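Landeg, a aldeia que teve de sair

Última atualização: junho

Pesquisar neste blogue

Tenho andado a ler os papéis de Landeg há meses e ainda não tinha escrito nada sobre eles. Landeg era uma aldeia pequena do interior do País de Gales, com capela, escola e um moinho. No inverno de 1940 o exército requisitou o vale para treino de artilharia e os moradores receberam ordem de saída. Constam da lista 99 pessoas. Tiveram 24 dias para deixar as casas.

Cheguei ao assunto através de Branwen Price, cuja avó saiu de lá com sete anos. A Branwen guarda uma cópia da lista, as cartas da avó e um caderno de contas que pertenceu à mercearia. Mandou-me tudo digitalizado e depois, com muita paciência, foi-me explicando as palavras galesas que eu não conseguia decifrar. O meu galês resume-se ao que aprendi com ela.
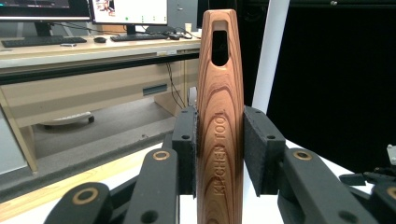
Cabo de madeira com a inscrição «KITCHEN TOOL».

A ordem de saída é um documento seco, de uma página. Indica o prazo, o local onde se apresenta o pedido de indemnização e a proibição de levar material fixo às paredes. Essa última cláusula deu discussões. Numa das cartas, um lavrador pergunta se o fogão conta como material fixo. A resposta não está no arquivo, mas o fogão aparece mais tarde no inventário da casa nova, em Manham, de modo que alguém fechou os olhos ou a resposta foi favorável.

Quem era proprietário recebeu uma quantia pela terra. Quem era rendeiro, e eram quase todos, recebeu apenas o valor das colheitas no chão e as despesas de transporte. As ovelhas foram o maior problema. Os rebanhos estavam habituados àquelas encostas e, vendidos à pressa em pleno inverno, renderam pouco. O caderno da mercearia mostra bem o aperto: as contas fiadas vão crescendo desde o outono e, na última página, há uma série de nomes riscados sem valor pago ao lado. Interpretei isto como dívidas perdoadas. A Branwen acha que o merceeiro passou as contas para outro livro, que se perdeu. É possível. 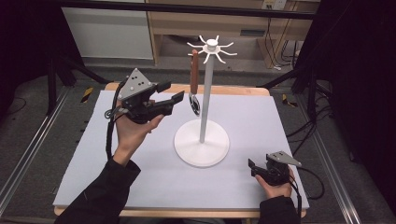

As famílias dispersaram-se. Uma parte ficou em Manham, a vila mais próxima, em quartos alugados. Outras foram para casa de parentes no sul, onde havia trabalho nas minas. A escola fechou e as crianças foram divididas por duas escolas de língua inglesa. A avó da Branwen conta, numa carta já dos anos setenta, que passou o primeiro mês sem dizer uma palavra na aula, e que a professora a julgava surda.

A capela ainda teve um último culto na véspera do fim do prazo, às duas da tarde. Há dois relatos desse culto e não coincidem. Um fala de neve e de bancos vazios, o outro de uma capela tão cheia que houve gente de pé até à porta. O segundo foi escrito muito depois e por alguém que era criança na altura, por isso dou mais peso ao primeiro — mas reconheço que o primeiro autor tinha sido contra a realização do culto e podia ter razões para o diminuir.
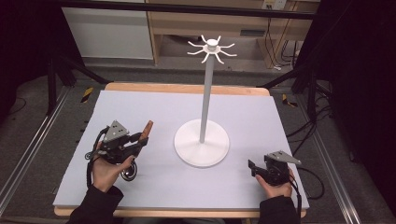
O que mais me custou a reconstituir foi o que aconteceu ao vale durante a guerra. Os registos de treino que consultei referem-se às quintas por números e não pelos nomes. Quem me ajudou foi Ryota Oda, que trabalha com mapas antigos e mantém um projeto de cartografia chamado Kiva. Sobrepôs a folha militar à planta do dízimo e conseguiu fazer corresponder os números às quintas, exceto duas, junto ao rio, onde o papel está manchado. O moinho foi usado como alvo logo no primeiro verão. A escola serviu de armazém e só perdeu o telhado mais tarde.

Há também uma nota curta sobre soldados polacos aquartelados no fundo do vale. Um deles deixou o nome da sua terra, Ukow, gravado na pedra do portão da capela. A pedra está hoje no jardim de uma casa em Manham. Não consegui saber quem ele era nem se voltou. O regimento não vem indicado na nota e escrever a palavra numa pesquisa não leva a lado nenhum. 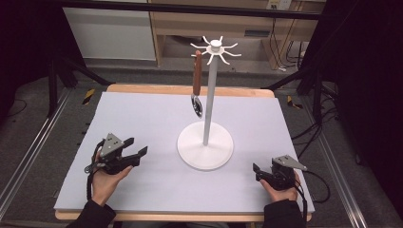 Depois da guerra

Muitos moradores contavam regressar. Nas cartas de 1945 fala-se disso como coisa assente: quem fica com que casa, onde comprar ardósia, se o poço ainda presta. Houve quem tivesse deixado a chave na porta para não a arrombarem. Em 1946 veio a comunicação de que o vale continuaria na posse do exército, e as cartas mudam de tom. O assunto vai desaparecendo e ficam as doenças, os casamentos e o preço do carvão.

A planta com os nomes das quintas está quase pronta e vou publicá-la aqui assim que o Ryota acabar de rever os limites do lado norte. Falta-me ainda transcrever a segunda metade do caderno da mercearia. Se alguém tiver família que tenha passado por Landeg ou por Manham nesses anos, pode escrever-me para o endereço do costume.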